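Kirik Two-Arm Bench System
Set-up Guide, Section 5: The Storage Box Chore

5.1 Before you start

By now you have bolted down both arms, run the homing routine from Section 4, and told at least one relative that the robot will be tidying the house by January. This section will help you manage that relative.

The storage box chore asks the arms to do something you do while talking on the phone: deal with a lid, take small parts out of a box, and put them in a tray. We chose it as the first real job because it looks easy. Lids are a fair test of whether a machine is ready for housework, and at the moment the lids are ahead.

You will need:
Clear storage box with lid
Shallow tray, blue
Red plastic parts, 5
Brown paper mat
Patience (not supplied)

5.2 Laying out the bench

1. Spread the mat over the table in front of the arm bases. Smooth out the worst of the creases. The rest are yours to live with.

2. Set the box lengthwise on the mat, then push the tray up against the end with the black latch. Leave no gap. A part dropped into a gap is counted by the software as delivered, and the software will not be talked out of it.

3. Place the red parts in the box. Do not line them up nicely. Your kitchen drawer has never done this for you, and the arms had better get used to it.

4. Rest the lid over the middle of the box so that both ends stay open. It may sit crooked. Some of the parts should be under it and some in the open end next to the tray. 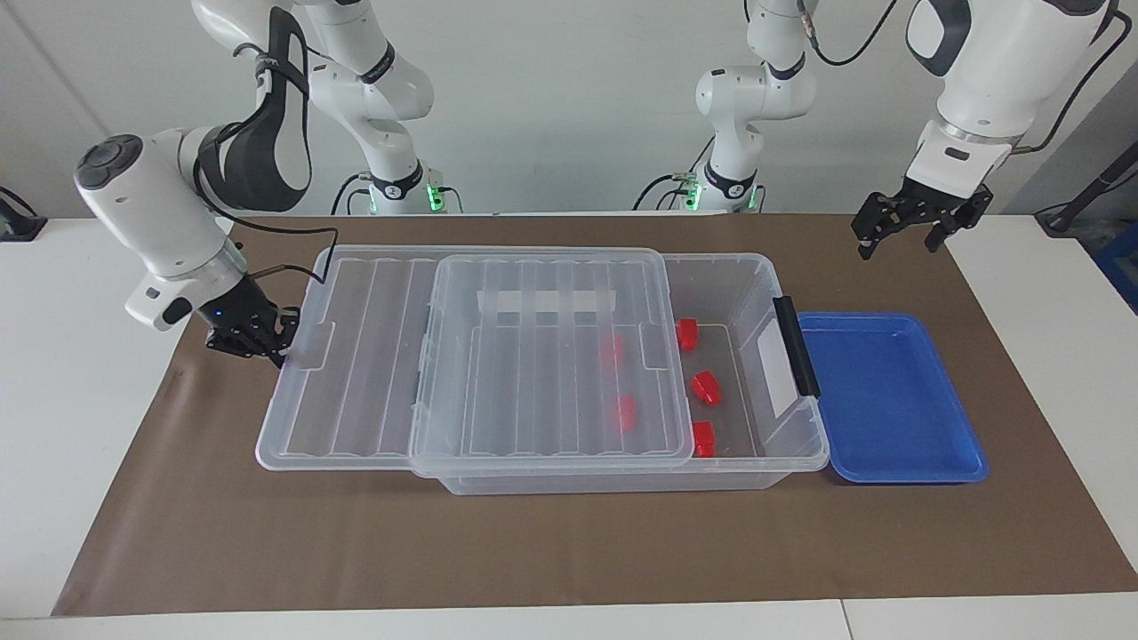

5. Check that both grippers can reach the box rim without dragging a cable over the parts. If a cable snags, stop the program and re-route it before you go on.

CAUTION: Keep your hands off the mat while a program is running. The arms do not know you are helping.

5.3 First run

6. Select program 12 (Box, Lid On) from the Chores menu. Program 33 (Box, Lid Off) is easier and makes a better demonstration for visitors. We won't tell.

7. Set speed to Low. You will be tempted by Medium. Annelies Ammann of our test bench was tempted by Medium, and she now keeps a spare lid in her desk.

8. Press Start and let one arm take hold of the rim at the end away from the tray. This arm steadies the box. The other one works the tray end. Wait until the holding gripper has closed before you judge anything. 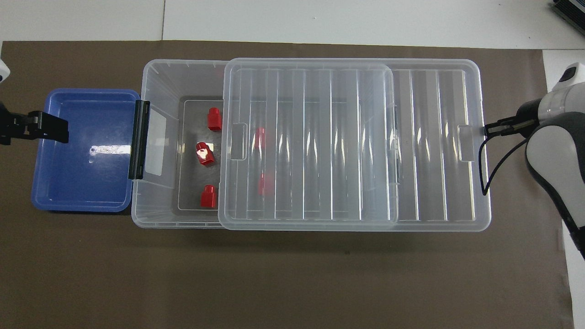
Fig. 5-2. One gripper on the box rim, the other over the tray. The lid still covers the middle.

9. Watch the open end first. The parts there are the ones the arms can get at without moving the lid, and an upright part usually gives less trouble than one lying on its side.

10. If the program stops with message 642 (Object Seen, Not Reached), the camera has found a part through the clear lid and the planner has no route to it. Press Retry once. If the message returns, slide the lid along by hand and press Resume. The log records this as "operator assist." There is no shame in it, but there is a running total.

Note: Ribbed plastic throws bright stripes under a strong lamp, and the camera may take a stripe for an edge. Turn the lamp away or draw the blinds before you change any settings.

5.4 What to expect

A person clears this box in less time than it takes to read step 10. The arms will be slower, and some attempts will end with a part back where it started. For a shop floor where the same box turns up in the same spot all day, that can still be worth having. For a home, where the box turns up under a coat, we suggest keeping up your own skills for now.

When the chore runs from start to finish without an assist, save the positions under a new name and go on to Section 6, Folding a Towel. Eat something first.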